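Home | Notebook | Rigs | Safety notes

Butwood bench, February: hand clearance rule 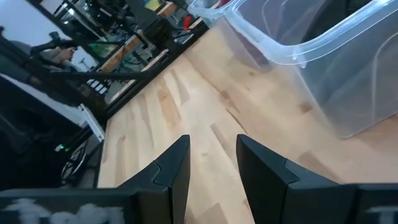
Wrist view, fingers open over the bench top, clear bin at upper right.

Rule as agreed with Mirani: nothing reaches over the rail while the arm is enabled. Bins go on or come off in hold only, and hold is confirmed on the pendant.

Speed cap stays at 100 mm/s below the rim line. Log 281 has two runs over the cap; mark both void. Stindine checklist needs the same wording.

To do: re-tape the keep-out line.

Filed under: Good practice, Grippers
© Butwood Workshop | Contact | Back to top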